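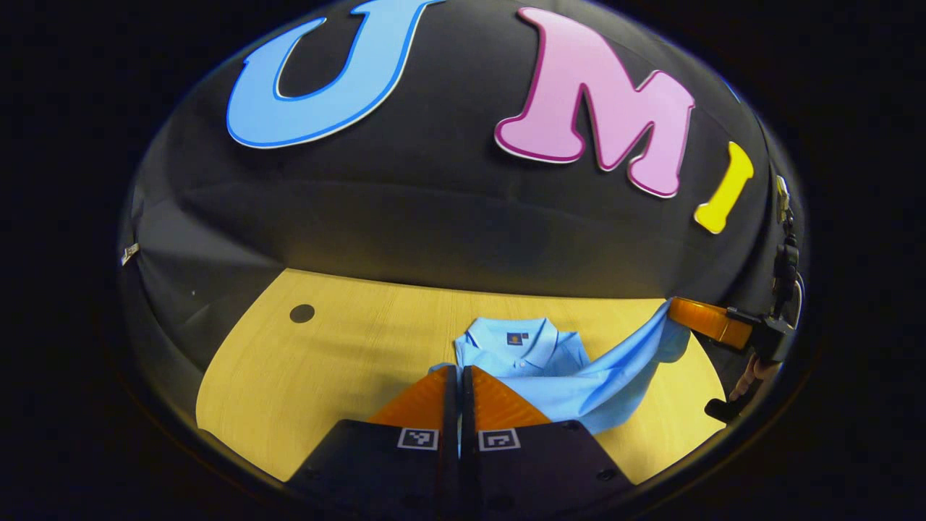 2 min read · thread

1/ Long thread about house rules for shirt folding with hand-held grippers, and I'm excited about this one! We rewrote our whole collection guide in May and it finally fits on a single page.

2/ Background: I look after demo quality on Juvinent, our cloth handling project. The May batch was 2,043 demos. After review we kept 1,534. I read every reject note and most of them came down to people doing perfectly reasonable things in different ways.

3/ So, rule one. Collar toward the backdrop at the start, every time. The shirt itself can be as crumpled as you like (please crumple it!), but the collar direction is fixed. Polo shirts are great for this, you can find the placket at a glance.

4/ Rule two is my favorite. When one gripper has a sleeve up, the other waits near the body of the shirt with its fingers in view. No wandering off to the side. Reviewers can follow both hands and the sync check gets so much easier.

5/ Rule three: pinch fabric with the ribbed part of the pad. If you catch cloth behind the pad, stop, let go, start a new demo. Don't shake it loose and carry on. We had 82 of those in May and every one got tossed.

6/ Rule four, markers. There's one on each finger and they need to stay readable. Wipe them at the start of a shift and again after lunch. A thumbprint will do more damage than you'd think.

7/ Rule five: clear table. Shirt and grippers, nothing else. Coffee lives on the shelf by the door (yes, mine too, I've been told).

8/ We tried a much longer guide first, borrowed in part from the Cliltum bench manual. Good document! But it's written for fixed arms, and half of it is about fencing. People holding the tools need stuff they can remember with both hands full.

9/ Somebody will ask about speed. We don't set a target. Go at the pace you'd fold at home if you weren't in a hurry. The rushed ones are easy to spot in playback, the sleeve snaps up and the whole shirt slides.

10/ The Skukudgate folks are trying the same page on towels, with 4 changes so far, mostly about corners. I'd love to see a version for pants. If you run a folding table and have your own rules, send them over, I'll read all of it.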